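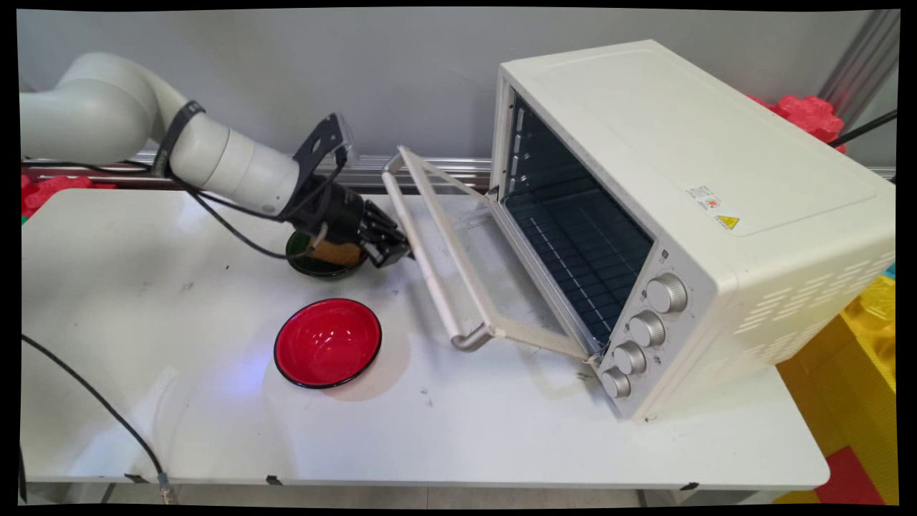

Page last changed: Thursday, 16:20

Notice to Residents Concerning the Oven
A story

The following notice was fixed to the inside of the kitchen door at Cropper House, Tusville, in the second week of August. It ran to four sheets and was signed by the Warden, Yao-tsung Kwok.

1. Residents are informed that the cream toaster oven on the white table has been approved for general use. It replaces the oven formerly provided in the alcove, which was withdrawn following the events of the spring. Those events have been dealt with under separate notice and will not be discussed in the kitchen.

2. The oven has four knobs. Residents are asked to set all four to their resting position when they have finished. The Warden is aware that the late Mrs Vavell held that the lowest knob should be left a quarter turn forward, and that several residents continue to do this out of respect. The Warden shares their respect. The knob is nevertheless to be returned.

3. The yellow warning sticker on the oven is not to be removed, covered or added to.

4. The door of the oven opens downwards. When it is open, the space before it is to be kept clear. Bowls should be stood well to the left, where there is ample table for them.

5. The red bowl and the green bowl are the property of the House and do not belong to any floor. The Warden has received 16 letters on the subject of the bowls. All have been read. It is not accepted that the red bowl was a gift to the second floor, nor that the green bowl was given to the first floor in settlement. Both were entered in the household book by Mrs Vavell in her own hand, on the same line, as "bowls, two, for whoever is hungry".

The notice remained in place until the following morning, when a fifth sheet was found pinned beneath the fourth. It was written in pencil and bore no signature. It read:

6. What about the soup?

The Warden took the sheet down and carried it to the office. It was the Warden's practice to answer all correspondence on the day it was received, and a reply was drafted before noon. The draft stated that the preparation of soup was a matter for residents, that no rule prevented it, and that the House had made no soup since the spring because no resident had put forward a request in the proper form. On reading this through, the Warden put the draft in the drawer.

It should be recorded here that soup had been made at Cropper House every Thursday for as long as any present resident had lived there. Mrs Vavell had made it. She was not employed to do so. She had come to the House as a resident of the top floor and had at some point begun to cook, and the House had at some point begun to rely upon it. The bread was warmed in the old oven. The red bowl was filled for the second floor and the green for the first, the top floor being Mrs Vavell herself, who ate standing up from whatever was left. This was the whole of the arrangement. It had never been written down, and when she died in March there was accordingly nothing in the files to say that it had ended.

The old oven had been used once after that. A resident of the first floor attempted the bread, and a resident of the second floor offered advice upon it, and the disagreement that followed was heard by the entire building. The loaf was not saved. The oven was withdrawn the next day, and the bowls were locked in the office, where the Warden passed them each morning on the way to the desk.

In June the Warden wrote to Toleo, the company which managed the House, and requested a sum for a new oven. Toleo replied that 200 could be released against receipts, and that an application for 300 would need to go before the regional office. The Warden applied for 200 and made up the difference privately. This was irregular and was not mentioned in the notice.

On the evening of the pencilled sheet, the Warden went down to the kitchen after the residents had gone up. The lamp over the table was lit. The oven stood at the right-hand end, turned a little towards the room, and the Warden opened its door, looked at the rack and the dark wall behind it, and closed the door again. The lowest knob had been left a quarter turn forward. The Warden returned it to its resting position, considered it for some time, and turned it a quarter forward.

The household book was then fetched from the office. It had 554 numbered pages, of which the final third were blank, and Mrs Vavell's entries were scattered through it in no order that an auditor would have accepted. Under candles there was a note on onions. Under repairs to the stairs there was a remark that the second floor would not eat celery and should not be told when it was in. On the page headed Insurance the Warden found a complete method for the soup, with quantities, and at the foot of it an instruction: "Bread last. Make them come down for it."

The notice was replaced on the Wednesday. The first five paragraphs were unchanged except for the second, from which the final sentence had been struck. The sixth paragraph now read as follows.

6. Soup will be served in the kitchen at half past six tomorrow. It will be prepared by the Warden, who has no experience in the matter. The first floor is asked to bring bread. The second floor is asked to warm it. Neither floor is to offer advice to the other until the bread is out of the oven, after which advice may be given freely. The bowls will be on the table. They will be filled in the order in which people arrive, without regard to colour.

By twenty past six there were residents on the stairs as far up as the first landing. They stood in single file and did not speak much. Somebody had brought a second loaf in case of difficulty. The Warden, who had been in the kitchen since three and had scalded one thumb, called through the door that residents might now enter, and that they should mind the oven door, as it was down.

The red bowl went to a resident of the first floor. She looked at it, and then at the Warden, and carried it to the far end of the table, where she moved her chair along to make room for the next.

Residents wishing to comment on the soup were invited to do so in writing. One letter was received. It was in pencil, and it said that there had been celery in it.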